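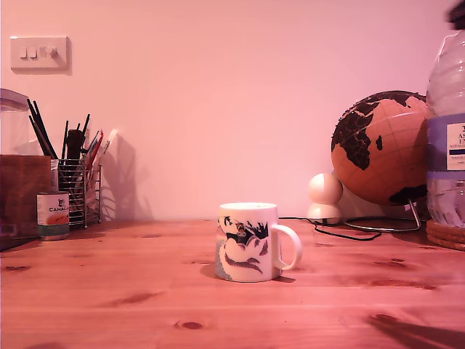 Letter-writing club in Tradstead to open a second room after summer

By Steinar Dalsgaard
July
Reading time: 3 minutes

A letter-writing club that meets above the old seed shop in Tradstead is to take on a second room at the end of the summer, after its membership grew to 533.

The club, called Flurska, pairs people who want to write by hand with others who want to receive post. Members send at least one letter a month. Most live in or near the town, but a growing share join from further away and never come to the meetings at all.

Flurska began with 20 members, most of them former pupils of the same evening class in handwriting. They had wanted to keep in touch when the class ended and agreed to do it by post. Friends asked to join, then friends of friends, and within a year the group needed a proper list of addresses.

Almost 3,000 letters passed between members last year, according to the club's own tally. The year before, the figure was 2,000. The numbers come from a form that members fill in when they write, so the true total may be higher – some people forget, and others don't like forms.

Ida Zawadzka, who runs the pairing list, said the rise had been steady and had not followed any advert. She puts it down to people passing on the address.

"We get a lot of people who haven't written a letter since school," she said. "They worry about what to say. I tell them to start with what they had for dinner."

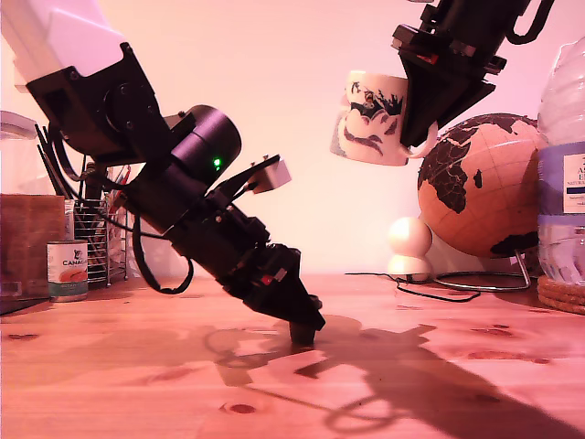 Do you need neat handwriting to join?

Any handwriting will do, so long as the person at the other end can read it. Members who find writing hard may type their letters and sign them by hand, and large print is offered to anyone who asks for it.

New members fill in a short sheet with their interests, how often they would like to write and whether they are happy to be paired with someone abroad. The match normally takes a fortnight. Either person can ask to be moved to a new partner and does not have to say why.

Full addresses are shared only when both people agree. Until then, letters go through the club's postbox and are sent on twice a week. Zawadzka said about a third of members stay with the postbox for good.

Postage remains the main complaint. The club does not pay for stamps, and several members have cut down from weekly letters to monthly ones. A stamp fund was set up in the spring with a grant from Plenora, a local paper merchant, and is open to anyone on a low income.
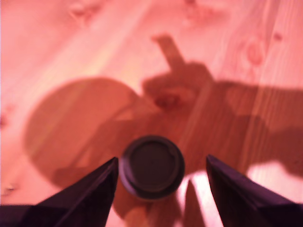

The fund covers one letter a month for each person who applies. It will run until the money is spent, and Plenora has not yet said if it will pay in again next year.

The second room is across the landing from the first and will be used for quiet writing. The present room will stay as it is, with tea and talk, from 6.30pm until nine. Paper and envelopes are free at both, but members are asked to bring their own pens.

There is no lift in the building. The club said it had looked at two ground-floor rooms nearby – both were beyond its budget – and would carry on looking. In the meantime, it holds a daytime meeting in the library once a month.

Joining costs nothing. Forms can be picked up from the library desk or requested by post.

Contact us | Copyright Tradstead Notes | Back to top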